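作業台の高さは誰が決めるのか　什器設計者・許国華氏に聞く

作業台の高さは、工房でも学校でも、買ったときのまま使われることが多い。台湾出身の什器設計者、許国華（Kuo-hua Hsu）氏は、工房向けの机と棚を専門とする設計事務所Tutenで、天板の高さと奥行きの検討を担当してきた。3月12日（水）、同事務所の打ち合わせ室で話を聞いた。

許氏の仕事は寸法を聞き取るところから始まる。ただし依頼者に希望の高さを尋ねることはしない。

「希望を聞くと、今使っている台の高さが返ってきます。慣れているというだけで、作業に合っているかどうかは別の問題です。私が測るのは肘の高さと、手に持つ物の高さです。天板の高さはその二つから逆算します」

立って作業する場合、氏は靴を履いた状態で床から肘頭までを測り、そこから作業の種類ごとに一定の値を引く。細かい部品を扱う台では引く値を小さく、上から力をかける台では大きくとる。昨年11月に納めた製本工房Golelの例では、紙を折る台と断裁した束をそろえる台とで天板の高さを変えた。依頼時の図面では、二台は同じ高さで並ぶことになっていた。

「連続した一枚の面にしたいというのが先方の要望でした。見た目は整いますが、折る作業では前かがみになり、束をそろえる作業では肩が上がる。実物大の合板の模型を置いて半日ずつ使ってもらい、段差をつける案に変更しました。段差は40ミリです。それだけの差でも、夕方の姿勢は変わります」

模型による確認は、氏が設計工程の中でもっとも時間を割く部分である。図面の段階で決めるのは外形と脚の位置までで、高さは仮の値を記入しておく。模型の脚には長穴を開け、ボルトを緩めれば上下できるようにする。使用者には調整の方法だけを伝え、推奨値は教えない。

「数字を先に言うと、そこに合わせようとします。黙って使ってもらえば、二日目か三日目に誰かがボルトを回します。その位置を記録する。翌日また動いていれば、それも記録します」

奥行きについては、手の届く範囲を二つに分けて考えるという。肘を体側につけたまま届く範囲と、腕を伸ばして届く範囲である。常時使う道具は前者に、時々使う道具は後者に置く。これより奥は収納として扱い、作業面には数えない。
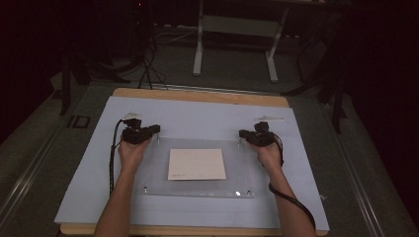

写真提供：Tuten

腕を伸ばした範囲の限界は人によって異なるため、共用の台では小柄な使用者を基準にする。逆に、膝や腿を入れる天板下の空間は大柄な使用者を基準にとる。一つの台の中で基準となる人物が入れ替わることになり、経験の浅い設計者はここで計算を誤りやすい。

「平均で設計すると、届かない人と膝が当たる人が両方出ます。平均値そのものは便利な数字ですが、寸法を決める場面ではほとんど使いません」

共用の台には別の問題もある。高さを誰に合わせるか、である。手芸用品を扱うGavleyの教室では、受講者の身長差が大きく、固定の高さでは対応できなかった。昇降式の脚を提案したが、費用の面で見送られた。最終的には背の高い受講者に合わせて台を作り、低い受講者には足元に踏み板を敷く方法をとった。

「台を下げるより、床を上げるほうが安い。ただし踏み板は幅と奥行きを十分にとらないと、横に移動したときに踏み外します。縁には色の違う見切り材を入れました。片足だけ乗せるような寸法は避けてください」

天板の材料に話を移すと、許氏の説明はさらに細かくなった。氏がよく指定するのは、明るい色で光沢を抑えた面である。光沢の強い面では照明が映り込み、手元の細い線が読みにくくなる。暗い面は汚れが目立たない半面、黒い小物を置いたときに輪郭を見失う。

「材木商のChangに見本を頼むときは、同じ樹種でも必ず仕上げの違うものを並べてもらいます。色の名前では注文しません。現場に持ち込んで、夕方の照明の下で見ます。昼に決めた色は、だいたい決め直しになります」

縁の処理も軽視されがちな箇所だという。前腕が触れる手前の縁は、角を大きく丸める。奥の縁は、物が落ちない程度に角を残す。四辺を同じ面取りで仕上げる図面が多いが、腕が当たるのは主に手前の一辺であり、同じにする理由は加工の都合以外にない、と氏は述べた。

電源コードの取り回しについては、天板に穴を開ける方法を原則として採らない。穴の位置は納品時の機器の配置に縛られ、配置が変われば使われなくなる。氏の設計では、奥の縁と壁の間に隙間を設け、天板の裏に受けの溝を通す。

「隙間は広すぎると鉛筆が落ち、狭すぎるとプラグが通りません。プラグの大きさで決めます。使うプラグを全部見せてもらい、いちばん大きいものを基準にします」

棚についても尋ねた。作業台の上に吊る棚の奥行きは、氏の場合200ミリを上限とすることが多い。それ以上深くすると、天板に影が落ち、前かがみになったときに額が近づく。下端の高さは、使用者の目の高さを基準に個別に決める。

「棚を深くしたいという要望は必ず出ます。収納が足りないからです。その場合は、まず棚に載せる物の一覧を出してもらいます。一年触っていない物が相当含まれていて、別の部屋に移せば済むことが多い」

納品後の点検は、引き渡しから三か月後と一年後に行う。確認するのは、脚のがたつき、ボルトの緩み、天板の反りである。加えて、使用者が自分で追加した物を記録する。台の脚に巻いた布、天板に貼った滑り止め、棚板の下に下げた鉤などがこれにあたる。

「追加された物は、設計で抜けていた項目です。脚に布が巻いてあれば、そこに足が当たっている。次の図面では脚の位置を奥へずらします」

現在は、車椅子の使用者と立位の使用者が同じ台を使うための設計に取り組んでいる。天板の下に脚を設けられない範囲が広がるため、たわみの計算をやり直している段階である。試作は二台目で、最初の一台は中央のたわみが許容値を超え、補強材を入れると今度は膝に当たった。現在の案では補強を奥側に寄せ、手前は天板の厚みだけで持たせる。荷重試験の結果が出るまで、高さの検討は保留しているという。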